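# Wrist view is nearly all pale wall, keep or delete?

**zkadlec** – Jul 2, 2026
I teach our arm by remote control, and many stills look like this one. The fingers are open, behind them a blurred surface and a soft shadow.
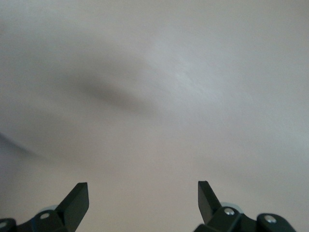
## Replies

**carska_651**
Delete. With no object in view the arm learns nothing from it.

**moonwok**
I don't agree. It must also learn how to approach. I cut 340 such frames in January and the arm started to hesitate before each grasp.

**carska_651**
Maybe your operator was slow? Guiding by hand gives me shorter approaches.

**zkadlec**
By hand, my arm gets into the side camera – so remote only. I will train 2 versions and compare.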